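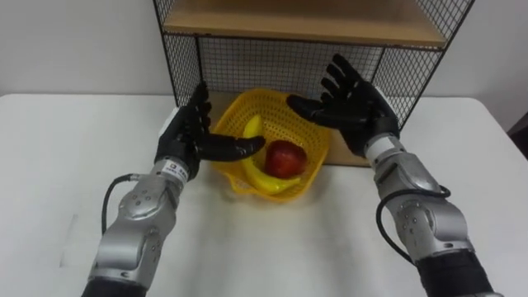 Figure 1. The two-handed basket task, with both hands open on either side of the yellow basket.

3. Working rules for the bench

When Kasun and I took on this project in January we thought most of our time would go on teaching the arms to carry a basket, and that the rules would fill a page at the back. Our supervisor, Nadine Chamoun, had other ideas and asked us to write the rules first, then keep changing them as we went along. I grumbled a bit at the time (sorry, Nadine) but this has ended up as the longest chapter, and I think the one the next pair of students will get most use from.

3.1 Before the arms are switched on

We began with the safety sheet that came down to us from the Pestville workshop. It was written for a single arm with a simple gripper, so a good deal of it had to be rewritten for two arms with five-fingered hands. The version we settled on asks for the following.

One person runs the software and the other keeps a hand by the stop button. You swap only when both arms are parked.
Sleeves rolled up, lanyards off, long hair tied back.
Look at the cable loops on both forearms. There should be enough slack for the wrist to turn fully, but not so much that a loop can catch on the basket or the mesh of the shelf.
Nothing on the table that is not part of the task. Mugs are the usual culprits, and they are nearly always mine.

3.2 Setting out the task

The basket goes in the middle of the table, in front of the shelf unit, with the banana and the apple inside it. Both hands start open with the palms facing each other. We did try starting with closed fists, which takes up less room, but the thumbs then had to swing out close to the rim and we didn't like how often they knocked it.

Kasun wanted the fruit placed in exactly the same way every time and I wanted it dropped in any old how. We argued about this for most of a week! The rule we agreed on is that the fruit may lie however it likes, provided neither piece sticks up above the rim where a thumb might press on it.

3.3 While the arms are moving

No reaching over the table, for any reason at all, until both arms are parked and the person on the button has said "clear" out loud. It feels silly to say it when there are only two of you in the room, and you should say it anyway.

If a hand touches the shelf, stop and log it, even when no harm has been done. We kept the log in Fluno, and by Fri 3 September it held 3,076 runs, of which 71 were marked as contact with the shelf. Seven of those came from one afternoon when the shelf had been pushed forward for cleaning and neither of us noticed, so there are now strips of tape on the table to show where its feet belong.

3.4 Things we would change

The speed limit is the weakest part of these rules. We picked a slow setting by eye and stayed with it, and Nadine has quite fairly pointed out that a limit ought to come from a measurement. We have left space for one in the Zirnora settings file, next to a note on how to take it.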